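How to Get Specks and Smudges Off a Matte Gray Surface Without Making It Worse

Posted 12/27/19 in Floors, Walls & Regrets

Matte gray was sold to me as the finish that hides everything. It hides everything except specks, smudges, and whatever I used last time to remove the specks and smudges. I have now cleaned enough of it to have opinions, and a procedure.

What you need

Two microfiber cloths, one of which must stay dry
A soft brush, or a vacuum with the brush head on
A bucket with 600 ml of lukewarm water
A small squirt of plain dish soap (smaller than that)
A white pencil eraser
A flashlight

Step 1. Find the dirt

Turn off the overhead light, hold the flashlight low, and look across the surface. Where the glare is strong you'll see very little. Move the light and look again from the other side. Little dark specks like to gather in a patch with a few strays off to the side, and the strays are the ones you will notice tomorrow, with guests over.

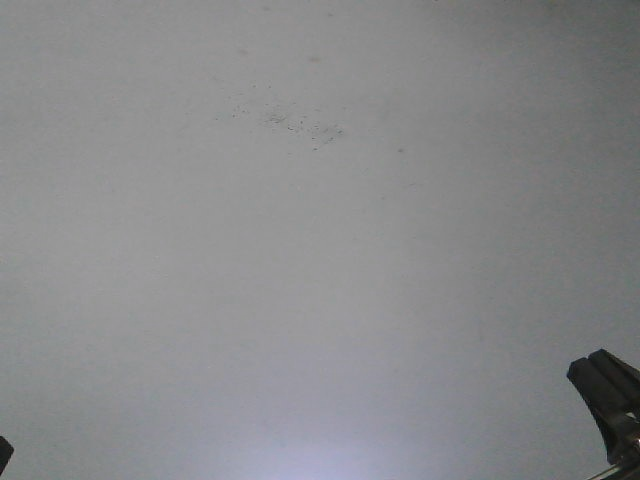 Step 2. Dry first

Brush or vacuum before any water goes near it. Loose grit plus a wet cloth makes gray soup, and then you have a smear the size of a dinner plate where you used to have a few dots. I did this in September and I am still a little sore about it.

If a speck won't budge, leave it for now. Do not use your fingernail. A fingernail leaves a shiny line on matte paint that will outlive you.

Step 3. Damp, and I mean damp

Dip the cloth, wring it, and wring it again as if it owed you money. Work from the outside of the patch in toward the middle and lift the cloth often, turning to a clean side. Follow with the dry one right away.

Soft gray smudges usually go at this stage. For the ones that don't, try the eraser with almost no pressure. Test it in a corner first. If specks on a wall or ceiling keep coming back in the same spot, think mildew and go look for a leak.

Step 4. Deal with the furniture

Sooner or later the cleaning reaches the corner where things live. A box on a board can move together if the board is light enough, but lift it, please. Dragging a board over a matte floor is how you get to write your own tutorial. Anything fastened or braced stays put, and you clean up to it.

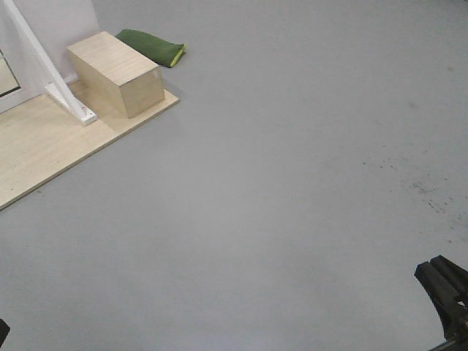

Fabric things go somewhere else entirely while you work. A cushion or bean bag at floor level picks up dust and hands it back the minute you've finished. Shake it outdoors. Wood-grain surfaces get a dry wipe, or a barely damp one along the grain, and you should keep water away from the edges.

Step 5. Wait

Give it 300 seconds to dry, then check with the flashlight again. Streaks mean too much soap. Go over them with plain water and the dry cloth.

I've tried the Storkov spray and the Zollolau wipes on my own floor. One left a haze and the other left a smell. The dish soap left neither and was already next to the sink.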